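Home | Guides | Downloads | Forum | Contact

Setting up Dullura on an old desktop PC
By Da-eun Do
February 23, 2018

Part 7: Moving your photo library across

Right, if you've followed me this far you've got Dullura installed and it opens without complaining. Now for the bit I enjoy, getting all those pictures in! My own library had 1769 photos in it, mostly of the allotment, and I did the whole lot in one evening with the radio on.

1. Close Dullura if it's open. Check the little tray by the clock as well (it likes to hide there).

2. Plug in the drive with your old photos and wait for it to show up. Mine is called Seol, yours will be called whatever you named it.

3. Make a new folder on the desktop PC called Library. Keep the name short and leave out spaces, accents and full stops.

4. Copy your photos into Library. Copy, please, don't move! You want the originals left where they are until the very last step.

Note: if the copying stops at a file it doesn't like, press Skip and write the name down. I had a holiday folder that stuck three times and went through fine when I did it on its own afterwards.

5. Open Dullura, go to Settings, then Folders, and choose Library. Press Scan. The counter at the bottom will sit at nought for a bit and then race off.

6. When the scan is done, compare the counter with the number of files in your old folder. Duplicates are left out, so a slightly lower number is fine. Myung-ja Yeom on the forum came up 126 short and every one of them was a double.

Caution: don't press Tidy yet. It renames everything by date, and there's no undo. If your camera clock was ever wrong (mine thought it was April for most of a year) fix the dates first, as shown in Part 8.

7. Make a second copy of Library on another drive and put it somewhere safe. Once you've opened a few pictures from that copy and they look right, you can clear the old drive.

If you see error 1207, the folder name is too long. Shorten it and scan again.
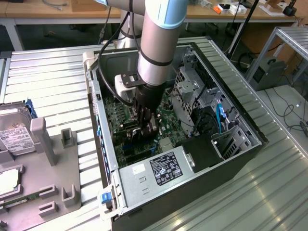

Inside a desktop case, with the motherboard, power supply and drive cage.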